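Worn coating on sheet-metal bins: touch up or leave?

Fatska
2019-07-10
Two gray sheet-metal bins, joined back to back, used for sorting blocks by color. The coating on the sloped wall between them is going. Floor is bare brushed metal and only scuffed. Is it worth recoating, or do I line the wall and move on?

Uddale
Line it. Thin polyethylene sheet, double-sided tape, trim at the seam. Recoating one wall means stripping the whole bin if you want it to hold.

Truna
Disagree on tape. It creeps on a slope and the lower edge lifts, then blocks catch under it. Scuff with 100 grit, degrease, two thin coats of epoxy enamel. Mine has held since November.

Uddale
Held under what load? Enamel over a worn edge chips at the boundary.

Truna
Wooden blocks, daily. Feather the boundary and it does not chip.

Sumampouw
Need to see the wear before picking either one. A few scratches is nothing. A continuous band is contact at a fixed height, and any coating will go the same way.

Fatska
Continuous band.

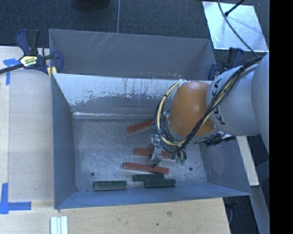
Near bin, rear wall, with the red and green blocks in.

Sumampouw
Then I would leave the wall alone. The far wall behind it has thin scratches and that's all, so the coating itself is fine — the near slope is just where the contact is. Check the dark spots with a fingernail. If they are pitting, seal them.

Truna
Bare steel in a damp room will rust. I would still paint.

Fatska
Room is dry. Will check the spots first. Liner sheet is 339 with shipping, so that waits.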